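Susport 2110 Clothes Care Cabinet
Set-up and use
Section 4: Preparing garments and running the first cycle

Before you begin, check that the cabinet stands level and that the drip tray is pushed fully home. The door will not lock if the tray is out by even a small amount. Section 3 covers levelling.

4.1 Filling the water tank

1. Pull the left-hand tank out by its handle.
2. Fill with cold tap water to the upper line. Do not add scent, softener or descaler.
3. Push the tank back until it clicks.
4. Empty the right-hand tank. It must be empty at the start of every cycle.

Note: In hard water areas use filtered water if you can. The descale light comes on after 93 cycles whichever water you use.

4.2 Preparing the garment

1. Read the care label. Do not treat leather, fur, waxed cotton or anything marked "do not steam".
2. Empty all pockets, including inside ones.
3. Lay the garment on a flat surface such as a bed or a table and smooth out the worst of the folds.
4. Close the main zip. Leave pocket zips open so that steam can reach the lining.
5. Pull hoods and collars clear of the shoulders before hanging.

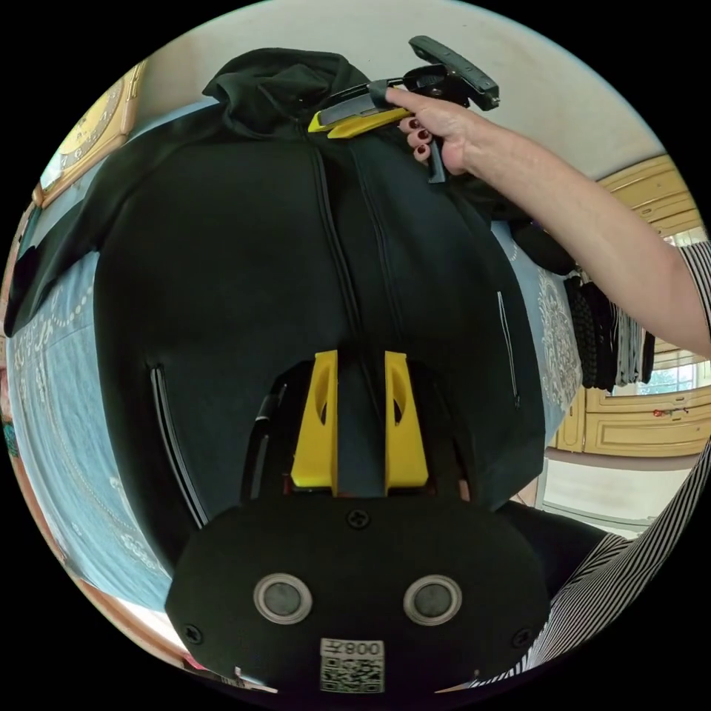
Dark fabric shows lint more than most, so brush it before step 5.
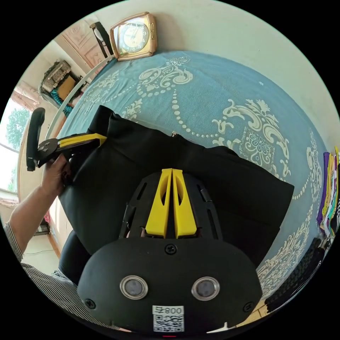 Grímur Ásgeirsdóttir wrote in to say that thick cotton came out damp at the cuffs on the Refresh programme, and that turning the sleeves inside out for the last part of the cycle cured it. We have tried this and it works. Pause the cycle first and wait for the door light to go out.

4.3 Loading

1. Hang each garment on one of the hangers supplied. Wire hangers will mark the rail.
2. Leave a hand's width between garments. The cabinet takes three shirts or two heavy items — a winter coat counts as two.
3. Check that nothing touches the back wall or the steam outlet in the floor.
4. Close the door and press until the catch engages.

Caution: The steam outlet stays hot after the cycle ends. Keep children and pets away until the display shows READY.

4.4 Choosing a programme

Refresh: everyday wear, light smells.
Heavy: coats, thick cotton, wool blankets.
Dry only: rain-damp clothes. Not for dripping wet items.
Night: same as Refresh with the fan at low speed.

Turn the dial to the programme and press Start. To cancel, hold Start until the display clears, then wait for the fan to stop before opening the door.

4.5 After the cycle

1. Take garments out promptly. Left inside, they will crease again along the shoulders.
2. Empty the right-hand tank and wipe the door seal with a dry cloth.
3. Leave the door ajar until the inside is dry.

If the display shows 272, the right-hand tank is full or not seated. Empty it, refit it and press Start again. If the code comes back, switch off at the wall and contact the Tancombe service desk. Have the serial plate number ready; it is inside the door, near the lower hinge.

Replacement hangers and lint filters are sold under part number 2461.

Section revised 1/20/19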